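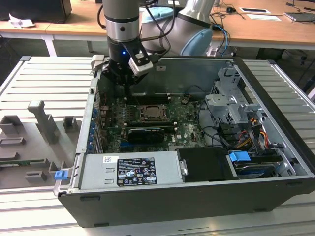

Page last changed: Saturday, June 4, 2022

By Brândușa Vlad

Search this site Go

Mircea Cozma buys equipment for Grorkine, a refurbisher of desktop computers, and he has learned to distrust any quote that fits on one page. "The arm is the cheap part," he says. "Then you meet the gripper, and the gripper has friends."

His first budget for the processor cell covered an arm, a bench and 80 hours of setup. It left out fixtures. "I had a line called 'miscellaneous' — it now has its own spreadsheet." 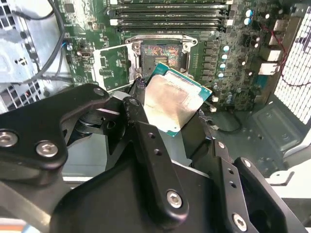

He wanted one set of fingers for everything. Cosmin Filip, who runs the cell, wanted 2 sets and a spare. They settled on one set, the spare, and a certain coolness at lunch. "A bent socket pin costs me a motherboard," Cozma says. "Cosmin brings this up whenever I say the word 'savings.'"
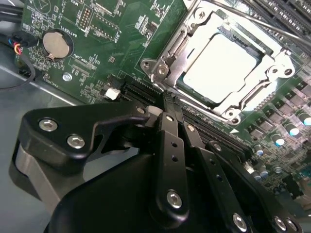

The plan assumes 1,000 machines a year. Finance, after its own review in March, came back with 798. "I asked where the other machines went," he says. "They asked me where the miscellaneous went." A second cell is on next year's list, under a different heading.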